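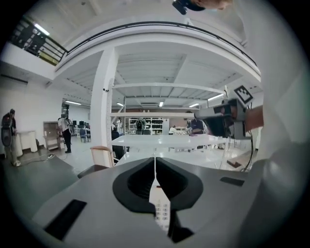 Advice > Rooms and Buildings > Noise and Echo

Search this site Enter keyword Go

Echo in big rooms: your questions

14 shares 6 comments

Will acoustic paint fix my echo?

No. A coat of paint is thinner than a business card, and the sounds that make speech hard to follow need something a good deal thicker to soak them up. I have been sent the same test sheet for one of these paints by three different readers. It doesn't say how thick the coat was or what it was put on. Until a seller can tell you both, keep your money.

What about foam squares? They're cheap.

They're cheap and thin. They take the edge off hissy, high sounds and leave the rest alone, so the room ends up sounding dull and still echoes. Also ask about fire. Plenty of foam sold online comes with a fire rating that nobody can produce on paper, and your building inspector will want the paper.

Is "soundproofing" the same thing?

It's a different job and sellers mix the two up, some of them on purpose. Soundproofing keeps noise from getting through a wall or floor. It takes weight and sealed gaps. Echo treatment soaks up sound that's already in the room. Panels on your wall will do next to nothing about the people next door. If a salesman uses both words in one sentence, stop him and ask which one he's pricing.

We were quoted $1599 for a "room sound survey." Is that fair?

It might be, if the surveyor has nothing to sell you afterward. The one I looked at, from Predthorpe, was credited back in full when you bought their panels, and to me that makes it a deposit. Ask for the report on its own, with the measured echo time at low, middle and high pitch. One single number for the whole room isn't worth much.

Can I measure it myself?

Well enough to decide whether you have a problem. Pop a balloon or clap two boards together in the empty room and record it on a phone. Listen to how long the tail lasts. Then stand at one end while somebody reads the newspaper aloud at the other in a normal voice. If you lose every third word, you have a problem. The free phone apps give you a number too. Kofi Bawa ran two of them side by side in his church hall for me and they didn't agree on anything.

Do plants help?

A little, at high pitch, if you own a jungle. A few pots in the corner do nothing you could hear.

Where should panels go?

The ceiling first, in most tall rooms. After that, the upper half of one long wall, or two walls that meet. Facing walls that are both bare will bounce a clap back and forth all day. The underside of a balcony is worth covering if people sit beneath it. I'm suspicious of any plan that puts every panel at eye level, where they look like art and cost like art.

How much of the room do I need to cover?

More than you'd like. Sellers love the phrase "up to 30 percent quieter," and I have never gotten one of them to explain what it's 30 percent of. Hafiz Teoh, who runs a dance studio, bought the Martinelli starter pack on the strength of that line and could hear no difference. He later hung heavy curtains along the mirror wall and could.

Allimus or Getaneck panels?

I've had both open on the bench. Same sort of filling, same thickness, different cloth. The Getaneck brochure scores its panel 971 on a "comfort index" and gives the Allimus 961. The index is Getaneck's own. Buy whichever has the cloth you can stand to look at.

The installer says the room needs to "settle" for a few weeks. Does it?

Panels work the minute they're up. What settles in a few weeks is your right to a refund, so read the date on the contract. Eleni Milošević wrote in to say hers ran out on the Friday before the second visit.

Will carpet do instead?

It helps with footsteps and scraping chairs. For voices it's weaker than people expect, and thin office carpet glued to concrete is weaker still. Try it if you wanted carpet anyway.

6 comments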